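Re: [sim-tasks] draft rules for logging kitchen episodes

Hi all, quick one before the 6 pm call. Lộc Cao wrote:

> Can we agree on start and end conditions? Clolia resets
> with the drawer shut, Virnmont leaves it open. I'd like one
> rule for both, plus a rule on what counts as a grasp.

Yes to both. My proposal for the start condition – drawer open and empty, can upright in open space, hands up and touching nothing:

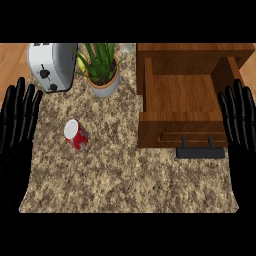
Fitzgerald Mercado objects that a fixed start makes the scores look better than they should, and wants the can position drawn at random per episode. Fine by me, as long as the seed gets logged. Of the 840 episodes in the Tondudov set, 221 have no seed at all. Can't rerun those, so I'd say they dont count toward anything.

Grasp rule next. Finger contact alone isnt enough, the can has to be held. Tilt is allowed, but write down the angle. I would not fail a hold like this one: 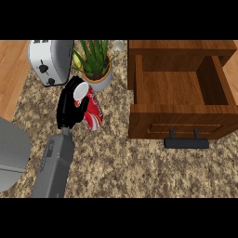

Lộc Cao asks whether a tilted hold should be scored lower if the can still ends up in the drawer. My vote is no, keep score and tilt in seperate columns and let people filter.

Also open: who bumps the version number when a rule changes. Ní Bhriain draft says the task owner. OK with that.

Comments by end of May pls, on list, not to me directly.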